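Search entries Search

Saturday, May 6, 2023

Skikside, back bedroom. Folding on a soft surface, second session. Entry by me, with corrections from Rok Kelmendi where marked RK. Boris Todorova read the first half and objected to the terminology, see under Terms.

Purpose

The April session was done on the cutting table and produced folds that were square and repeatable. It was also of limited use to Warov, whose storage guide is written for people who fold on the bed. A bed gives under the hand, the sheet moves with the garment, and there is no edge to work against at a convenient height. Today we repeated the April sequence on the mattress with the same pile of clothes and noted where it failed.

Target is unchanged. The finished piece has to sit in the Howlader drawer, internal width 800 mm, in a single row, without being refolded at the drawer.

Set-up

Bed stripped to the fitted sheet. Pillows and quilt moved to the hall. Sheet pulled down at all corners before starting, then left alone, on the grounds that a person putting away washing does not re-tension the sheet between shirts. Creases in the sheet are therefore part of the conditions and were not smoothed out. Relative humidity 53% at the start. Window closed, fan off.

Clothes were taken from the basket in whatever order they came up and dropped on the bed on the headboard side. In April each piece was laid out by hand before the first fold, which hid most of the work. The rule today is that the sequence starts from the heap, and the time spent finding a hem counts as part of the fold.

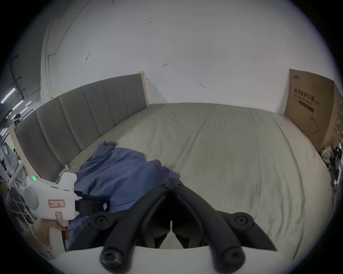
Starting from the heap changes the order of operations more than expected. On the table we went for the shoulders first, as most printed instructions do. From a heap the shoulders are usually the hardest points to find, with sleeves wrapped over them, whereas the hem is one long continuous edge and can be followed from any place it is first picked up. For the knits and the long-sleeved pieces we switched to hem first after a few attempts and stayed with it. Shirts with a button front were still better from the collar, provided the top button was done up.

RK: collar first also works on the polo. Agreed, polo moved to the collar group.

Terms

Boris wants "corner" reserved for the point where the side seam meets the hem. In the April notes it was used for that, for the end of a folded edge and once for a cuff. From here on:

Corner – side seam meets hem.
Turn – the end of any folded edge.
Band – a strip of doubled cloth produced by folding the hem back on itself.
Stand – anything at the neck that will not lie flat (collar, hood, thick rib).
Flare – a corner lying outside the line of the side above it.

April notes will not be rewritten. Read them with care.

Procedure used today

1. Find the hem anywhere, follow it to a corner, hold.
2. Follow the hem the other way to the second corner, hold.
3. Lift enough to clear the sheet, let the body hang, lay it away from you with the neck toward the wall.
4. Sleeves in across the body, each in one movement. Do not go back to straighten a cuff until the other sleeve is in.
5. Draw the hem out between the two corners until the edge is straight.
6. Turn the hem up to make the band.
7. Second turn up to the neck, or thirds if the body is long.
8. Press once with the flat of the forearm and carry to the drawer on both hands.

Step 3 is where the bed differs most from the table. On the table the cloth slides the last few centimetres and settles. On the fitted sheet it stays where it first touches, both surfaces being brushed cotton or near it, and any skew at touchdown is still there at step 7. Dragging it straight pulls the sheet into ridges and these then print through the lighter pieces. Lifting and laying again was quicker in every case where we tried both.

Direction of work was also looked at. Working across the bed, so that the neck points at the headboard, puts the upholstery in the way of the sleeves on anything long, and the vertical channels in the panel catch a loose cuff button. Working toward the plain wall gives free cloth on both sides. This does mean standing at the foot, and Rok found the reach long for step 7. Kneeling on the mattress is ruled out, as the dip runs everything downhill to the knee.

Straight edge and band

The band in step 6 is the part we argued over. Warov's draft leaves it out and goes directly from the laid-out garment to halves. Our case for keeping it is that it gives a stiff edge to carry by and to stand against the drawer front.

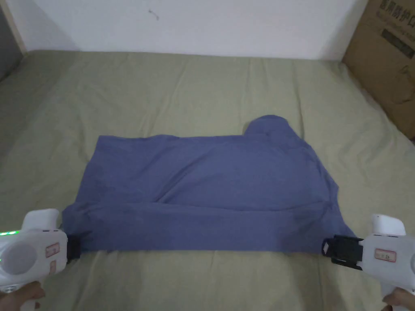 Tension along the hem has to come from both corners at once and in opposite directions, with no upward component until the edge is straight. If one hand leads, the body rotates and the side seams stop being parallel. On the blue-grey piece, with both lower corners held, the bottom edge came out close to straight while the band lay doubled across the lower third and the left side still flared at its corner. The upper edge stayed wavy and the stand poked up at the upper right, well off centre. So pulling the hem does very little for anything above the band, and correcting the neck has to be a step of its own. I have pencilled it in as 5a, before the hem is turned, because afterwards there are two layers to shift.

RK: would put it at 4a, before the sleeves are forgotten about. No objection to testing it there.

The flare is a separate matter. It goes with slack cloth trapped under the sleeve fold and does not respond to pulling harder at the corner. What helped was opening the side, running a hand up the seam from hem to underarm, and closing it again. On the table this was hardly ever needed. On the bed it was needed on most of the long-sleeved pieces and none of the short-sleeved ones, which points to the sleeve and clears the mattress of most of the blame.

Band depth: keep it at a hand's width for adults' tops. Narrower bands unroll during the carry. Wider ones put four layers in one place after step 7 and the drawer row leans.

Results by type

Light knits: acceptable. Edges soft but the row stood up in the drawer. These are the ones that take a print from ridges in the sheet.

Long-sleeved tops: acceptable after the seam correction, poor without it.

Hooded: poor throughout. The heaviest weighed 354 g, and the hood alone made the turned edge lean back open. Folding the hood down over the neck before step 4 was better than folding it sideways. I would still hang these.

Button-front shirts: good from the collar, as in April. No difference between surfaces that I would defend.

Trousers: good. The bed makes no odds because the leg is its own straight edge. Left out of the remaining runs.

Children's: not done, still in the wash.

Seven pieces were refolded at the drawer, which under the target counts as a failure for each. All were long-sleeved or hooded. Of these I would put the majority down to the neck and the rest to the carry, but the two were not recorded separately and should be next time.

Sheet

The Garkley fitted sheet holds at the headboard end and creeps at the foot. The ridges run from the near side toward the far corner and follow the direction we lean in. No fix attempted. Boris suggested a folded towel under the work area, which would give a firmer surface and break the contact between sheet and shirt. Sensible, and most homes have a towel, so it could go in the guide without asking anyone to buy something. To be tried with a bath towel first and then a flat-woven tea towel laid on top of it for less grip.

The colour of the sheet matters more than it should. Grey-green under blue is enough contrast to see the outline of a hem. The sage T-shirt could not be judged by eye at all and was checked by feel. For any session where someone is marking the squareness of a fold, use a sheet clearly lighter or darker than the pile.

Headboard gap

Small items go down between mattress and headboard. We lost a sock to it and got it back with a ruler. Push the mattress hard up against the panel before starting, or keep the heap further toward the middle. The frame edge is wood and smooth, no snags found along it. Do not cut the tag off, the landlord's inventory refers to it.

Wall marks

Existing scuffs and the dark scribble on the end wall are not ours. Logged here so that it is written down somewhere before we hand back the key.

Carried forward

Step 5a against Rok's 4a, same garments, heap start for both.
Towel under the work area.
Record neck and carry failures in separate columns.
Ask Warov whether the guide assumes one drawer width or several. If several, the thirds in step 7 need a rule for choosing, and at present we choose by holding the piece up and guessing.
Redraw the diagram for step 3 with the neck toward the wall. The current drawing has the person at the side of the bed, which was never how we did it.
Weigh the remaining hooded pieces.
Quilt and pillows still in the hall – put back before locking up.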